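Split Rings, Tags and Fobs: Frequently Asked Questions
Omthorpe Key Ring Circle
Last updated 13 August 2026

Welcome! We collect, rebuild and happily argue over key rings, from plain steel split rings to bottle opener tags, and these are the questions that land in our inbox most often. If yours is missing, write to Styliani Margaritis at the address on the Contact page and she'll add it.

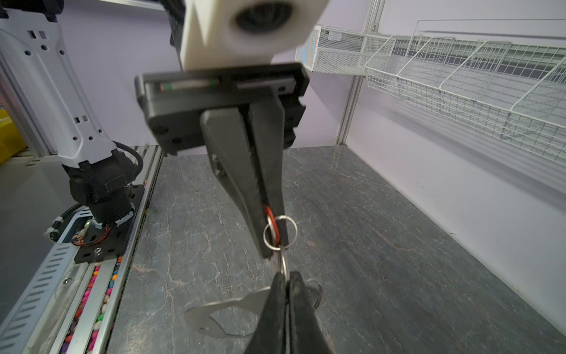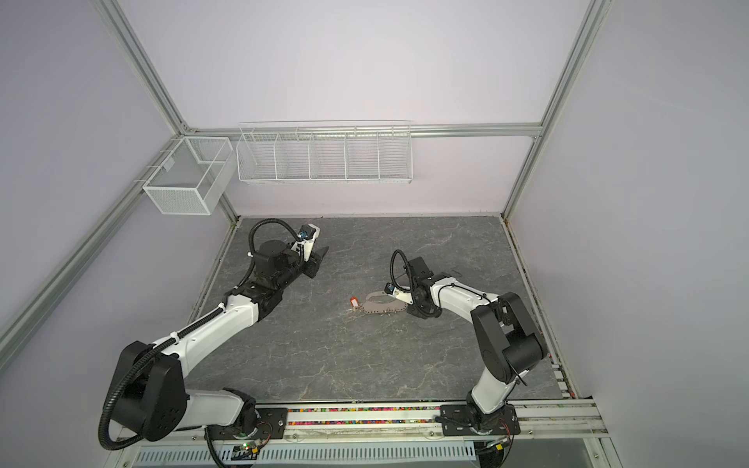

What is a split ring?
A split ring is a coil of flat or round wire that overlaps itself, so a key slides in at one end and travels along until it hangs free. It's the standard ring for house keys, and a good one will last for years. A jump ring is a single loop with a gap, and it's meant for lighter things such as charms and small tags.

What size should I buy?
For a normal set of house keys, a 30 mm ring is comfortable. We use 9 mm rings for joining small tags to a bigger ring, and they're wonderful little things once you get the knack of opening them! A 60 mm ring is a jailer's ring, really. Great for a row of shed keys on a hook, miserable in a pocket.

How do I open a stiff ring without wrecking my fingernails?
Use split ring pliers if you have them — the little hooked tooth on one jaw slips between the coils and holds them apart while your other hand feeds the key on. A staple remover works too, and so does the edge of a thin coin. Please don't use a kitchen knife. Norbert did, and he would like everyone to know that it took a month to heal.

My ring has a gap that won't close. Can I fix it?
Sometimes. Lay it flat, squeeze the coils together with smooth-jawed pliers and turn it a little between squeezes. If it springs open again the wire is tired and you should swap it out. Rings are cheap and locksmiths aren't.

Are colored rings as strong as plain ones?
Depends what's under the color. Anodized aluminum is light and looks fantastic, and I keep my bike key on one, but it bends sooner than steel. Painted or coated steel holds up better and the color chips where the keys rub. My own rule is a steel ring for the weight and a colored one for finding the right key in the dark of a coat pocket.

Can I hang a bottle opener from the same ring as my car key?
You can, although we'd put it on a second ring that unclips. A heavy bunch swinging from the ignition isn't kind to the lock, and it knocks on your knee all the way home. Consuelo Villanueva wears her opener on a belt clip and is a very popular guest at picnics.

How do I clean a stainless steel tag?
Warm water, a drop of dish soap and an old toothbrush, then dry it with a soft cloth. Get right into the small hole where the ring passes through, that's where all the pocket fluff goes. For dull patches try a paste of baking soda, rubbed along the grain if the metal has one. Leave engraved tags alone as much as you can.

And paper or card tags on string?
Keep them away from water and write on them in pencil, which doesn't run. If the string frays, replace it with waxed cotton and finish with 2 tight knots. Old hotel and luggage tags are lovely and worth a clear sleeve.

What's the best way to sort a big tangled pile?
Tip it out on a smooth, light surface and pull out anything that comes free first. Then work from the largest ring inward. Thin ball chain is the worst offender, so unclip it early and set it to one side. Seul-gi Hwang swears by muffin tins for sorting, one cup per ring size, and since the July meetup half of us have copied her.

Do you swap by mail?
We do! Put your spares in a padded envelope with each ring taped to a piece of card, otherwise they work through the paper. Members in Skusach and Istard send theirs in together to save on postage, and Thitima Paisan keeps the swap list. Please leave actual keys off. We get a surprising number of them, and we can't send them back without a name.

Can children join in?
Of course, and the bead-and-cord table is always the loudest. Small rings and beads are a choking hazard, so we ask that under-fives stay with a grown-up.

I found a ring marked "Lim." Is it rare?
Not very, sorry. It's a nice ring though, with a good firm spring to it, and if you don't want it Norbert Malý will trade you something for it.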